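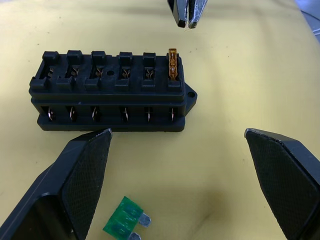 24/01/2021

Up before seven and straight to the upload queue. Brodstead sent the batch back overnight. Out of 44 files they took 21 and turned down the rest, mostly for "similar content." I can see their point on the coffee cup series. I can't see it on the window blinds, where every file has a different crop and two of them are vertical.

Spent the first part of the morning on keywords. I had been padding them out to the limit and the new reviewer notes say to stop. So I went back through the office set and cut words like "concept" and "lifestyle" that don't help a buyer find anything. Kept "copy space" where there is copy space. It took until eleven and my wrist was sore by the end.

Wrote to Idris Pumphrey about the release forms. He has the old version, without the line about composite use, and Riltcombe won't accept those any more. He answered within the hour that he'll get them signed again when he next sees the models, which may not be before April. That holds up the whole kitchen shoot. I moved the folder to the waiting drive and tried not to think about it.

Lunch was soup and the end of the bread.

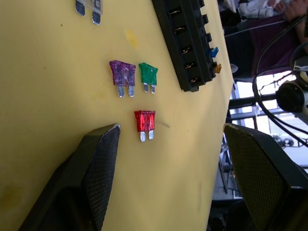
Afternoon was isolations. I'm still cutting everything out by hand with the pen tool, and the automatic selection still leaves a gray fringe on anything pale. Did the stapler, the desk lamp and both pairs of scissors. The lamp was the slow one, all those springs. I saved each with the clipping path inside the JPEG and a separate transparent copy, and named them the new way, subject first and then number. The old names were a mess. I found one called final_final_b that I uploaded last year and have no memory of.

Ngan-ling Choi called at three. She has dropped Gittins completely and moved her whole portfolio, 344 images, over to Cirngate. She says the rate per download is lower but they sell more often, and she gets paid monthly with no minimum. I asked how long review takes and she said two days, sometimes three. I'm at nine days with Brodstead right now. She also said her plain textures outsell everything else she has, even the food. Paper, concrete, linen. I have a drawer of handmade paper from when I was doing the card designs and never photographed a sheet of it.

Did the numbers after we hung up. My portfolio passed more than 1000 files at the end of last month, and most of the income comes from one page of them. The template backgrounds from two summers ago are still at the top. I don't even like them.

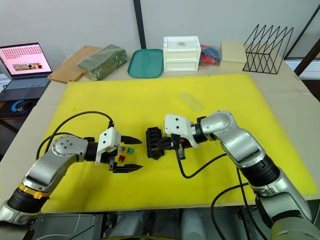

Purple, green and red blade fuses on the yellow board.

Started the Cirngate application after supper. They want ten samples and a tax form. Picked seven and then couldn't decide between the blue door and the bridge, so I left it saved as a draft.

Backed up both drives. The second one is making a clicking noise when it starts, so I ordered a new one, the same size. It should be here by the end of the week.

Tomorrow: paper textures by the north window if the light is flat enough. Fix the horizon on the lake pictures. Ask Idris for the spare clamp back. Reply to Brodstead about the blinds.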